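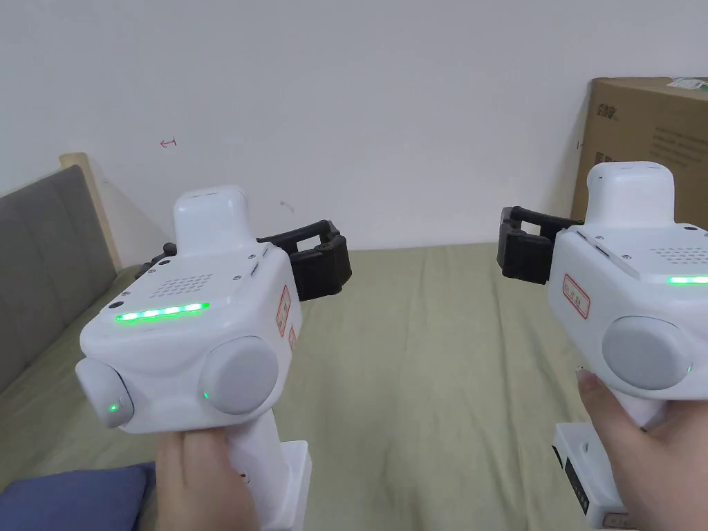
How to record two-handed demonstrations for the bed-making task

Ott Stankevičius, Jan 1, 2019

These are the steps we follow when collecting demonstrations with the paired handheld grippers. They apply to the bed tasks in the Sakencombe set (straighten the sheet, fold the top edge, place the pillow) and most of them carry over to other soft materials. The training code is covered on a separate page.

You will need

A left and a right gripper, both charged
The head camera and its strap
A bed with a plain fitted or flat sheet
A laptop with the Vunder recorder installed
The task card for the session

Before you start

Check the stickers on the housings against the session sheet and enter both unit numbers in the recorder. If you swap a gripper halfway through, close the session and open a new one. We lost 13 recordings in July when a right-hand unit was replaced and the old calibration file was still being applied to it.

Put the head camera on and look down at the middle of the bed. Both grippers should be in view when your elbows are bent and your hands are at chest height. Tilt the camera down a little if the jaws drop out of view when you reach for the sheet.

Step 1. Match the clocks

Start the recorder, then hold the grippers up in front of you with the jaws facing each other. Close both sets of jaws fully, open them, and repeat twice more. The recorder uses the jaw signal and the head video to line up the three streams. Keep your arms still while you do this. If the offset shown on the laptop is more than 30 milliseconds, do it again.

Step 2. Set the starting state

Each demonstration begins from a different state of the sheet. Lift one corner, drop it and leave it where it falls. Don't arrange the wrinkles by hand. Early on we had people "messing up" the bed in a careful way, and the trained policy did well on those wrinkles and badly on any others.

Cushions and blankets can stay on the bed if the task card allows them. Move them between recordings so they don't always sit in the same place.

Step 3. Record

Stand at the side of the bed and begin with both jaws open. Work at a steady pace, slower than you would with bare hands. Pinch the cloth near the tips of the jaws. Deep grips hide the edge of the sheet from the camera and those recordings were the hardest to learn from.

Try not to lean on the mattress. Keep each demonstration under 30 seconds. If you drop the sheet, pick it up and carry on - recoveries are useful and we keep them. Stop and discard only if you have touched the sheet with your fingers or a gripper has lost its connection.

Step 4. Label

Mark each recording as complete, recovered or discarded before starting the next. Leaving it to the end of the session leads to guesses.

What the recovered demonstrations do

Milan Hermans compared two policies trained on this data. The full set had 2,993 demonstrations. One policy saw everything marked complete or recovered, and the other saw only the complete ones. Both were tested on the Potgieter arm pair, using a bed that was not in the training data.

The first policy regrasped the sheet after a slip more often than the second, which tended to carry on pulling with nothing in the jaws. On trials with no slip we could not tell them apart. We have not yet checked whether the same holds for heavier covers such as duvets.

Common problems

Jaw reading drifts during a session: repeat Step 1, then compare the closed values. If they differ from the first set, recalibrate.

Sheet slides out of the jaws: wipe the inside faces of the fingers with a dry cloth. Check that the joint pins have not worked loose.

Hand strain: take a break between task cards, and swap operators if you can. Tired operators let the wrists drop, and it shows in the tracks.

Upload finished sessions to the Plillerance folder under the session number. Keep the local copy until the upload check has passed.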